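Food on the Page and on the Plate: Notes for Session 5
By Hòa Sầm
02/03/2021
203 views | 2 comments | 5 shares

Last time we finished with the menu as a piece of writing, and several of you asked to stay with it a bit longer, so I've pushed the market poems back a session and we're having a whole hour on the recipe instead. I'm delighted! I could talk about recipes until they lock the building.

Start with the oddest thing about them, the grammar. "Take two onions. Chop finely. Fry until soft." We're so used to this that we stop hearing how strange it is. Who is speaking? There's no "I" anywhere, and the "you" has been swallowed by the verb. Then things begin to drop out. "Chop finely" has lost its onions, "bake for half an hour" has lost its pie, and we follow along quite happily all the same. Linguists call this object drop, and outside recipes you'll mostly meet it on packets and labels (shake well before use, keep out of reach of children). Try it in conversation with a friend and see how long you last.

Older recipes are far chattier. The handwritten household book from Pastusby that I passed round in January is full of lines like "as much flour as it will take" and "boil it till you think it enough". That "till you think" is wonderful. The writer trusts the reader to know what enough looks like, because the reader has stood in a kitchen since childhood and has seen it done. No oven temperature, hardly a measured spoonful. The book is a reminder for somebody who already knows, and I think that changes how we ought to read it. We keep looking for instructions and what we've been handed is closer to a shopping list with opinions.

Then comes the ingredients list, printed separately at the top. We take it for granted, but it had to catch on, and in plenty of older books you only find out you need a lemon when you're already up to your elbows in the pudding. Putting the list first does two jobs at once. It helps the cook, obviously, and it also turns the dish into a set of parts waiting to be joined up. From there it's a short step to the sandwich recipe, my favourite kind, where hardly anything is cooked at all and the whole text is about order. What goes on what, and what goes on top of that. 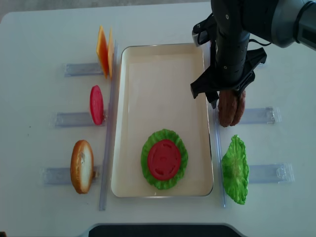 Fig. 1. Tomato on lettuce, with cheese slices still to one side.

Look at how much work the little words are doing in a text like that: on, under, over, between. A stew recipe can get by on "add" from start to finish. A sandwich recipe can't, and if you swap two lines you've described a different lunch. I'd love you to notice how writers handle this. Some go strictly bottom to top, as if laying bricks. Others start with the filling they're excited about and have to scramble back to mention the bread (the Barasa leaflet in your pack does exactly this, and I'm very fond of it).

We should also talk about the headnote, that friendly paragraph before the recipe starts. People online complain about headnotes endlessly. Grandmother, holiday, rainy afternoon, and where on earth is the recipe? But read a few slowly and you'll see how much they carry. The headnote is where the missing "I" goes! All the feeling that the instructions can't hold gets packed in above them, and then the voice changes completely the moment we reach "Preheat the oven". In the Zukholm cookery pamphlet the change comes in mid-paragraph, and the effect is rather like someone putting on a uniform while still talking to you.

A word on numbers too. Page 834 of the Aver household manual gives a cake with every weight set down to the quarter ounce and then tells you to add "a little milk". I read that out every year and every year somebody laughs. Why does milk get off so lightly? My own guess is that milk is where the writer lets her hand take over from her scales, but I've heard better guesses from this group than mine, so bring yours.

For next time

Read the Pastusby extract and the Aver cake side by side, and mark every place where the writer expects you to know something already.

Write out a dish you make without a recipe, in 203 words or fewer. Then write it again for someone who has never held a knife. The second one will be longer than you expect, so leave yourself an evening for it.

Bring a food packet from home with the cooking instructions still readable. Any packet will do, and please rinse it first.

2 comments | 5 shares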